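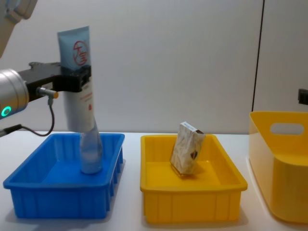 Marin Živković wrote to me after the last batch went out: his Surdu hand cream was the first one that didn't leave prints all over his keyboard, and could I please never change it. Well, Marin, I've changed it a tiny bit! The new batch has a little less beeswax and a little more oat, so it spreads faster on cold mornings. If you loved the old one you'll still know it with your eyes shut.

Surdu Hand Cream, 60 ml
Item 824
Scent: none (there's a faint oaty smell for the first minute, then it's gone)
In stock

I started making this for myself, back when I was washing pots all day in a cafe kitchen and my knuckles looked like tree bark. A pea-sized blob does both hands. I put it on before bed and again after the dishes, and one pack lasts me roughly 3 months — less in winter, when I get greedy with it.

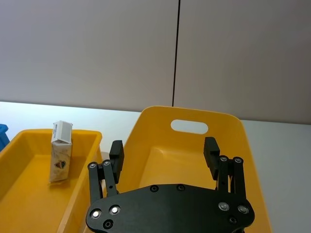
It's on the thick side, so give it a moment to warm up between your palms before you rub it in. My sister uses it on her elbows and heels too, and swears by it, but I wouldn't put it on your face. It's too rich for that and you'll shine like a donut.

Keep the cap on and store it somewhere cool. If it gets left in a hot car it can separate, and then all you can do is squeeze out the oily bit and carry on.

Want the lighter one for summer? Look for Rendden, item 1353, back in August.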